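I play poker in the back of a bar in Larkedmont, 11 of us on a good night, and I have a complaint about the clock. Everybody keeps telling me that faster blind levels are what new players want. Are they? I've been asking the new players, and mostly they want to see some flops!

Our league cut its levels to 9 minutes in August. The idea came from the Dirnholm room, where they get two tournaments into one evening and the bar sells more nachos, so fine, I get it. But you sit down, you fold a couple of orbits of garbage, you look up and the blinds are 400 and you're shoving king-six because what else are you going to do with it?

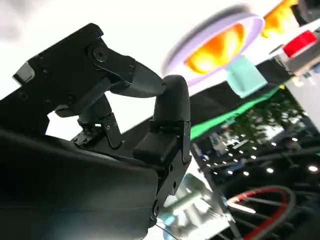
A black mechanical hand, with one long finger reaching out to the right.

Lenuța Neagu, who beats me more than I'd like, says short levels are good for me. She thinks I hide behind patience (she may have a point) and that pushing a short stack well is its own skill. Sure it is. I've read the charts. I just don't want to drive across town to play the chart for an hour and then watch other people play it.

What I miss is the middle of a tournament, when everyone still has chips and you start to remember who bluffed whom. Abdel Hamid once check-raised me on three streets with nothing, and I'm still kind of thrilled about it. You can't do that with eight big blinds.

So give me 2 more minutes a level. We'd finish a little later, and I'll buy the nachos.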